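Marking out a tabletop with tape
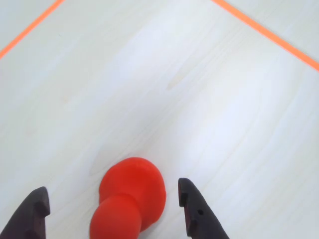 Orange tape on a whitewashed wooden top, red piece lower down on the top.

1. Wipe the top and let it dry fully.
2. Pull the tape taut, lay it in one pass, then press from the middle outwards. Do not stretch it round a bend – cut and start a new strip.
3. Where the grain runs at a slant to the tape, measure from the table edge. The grain is no guide.
4. Lift within 2 weeks, pulling back low and slowly. Rub off residue with a damp cloth.

Henok Mekonnen, Viltora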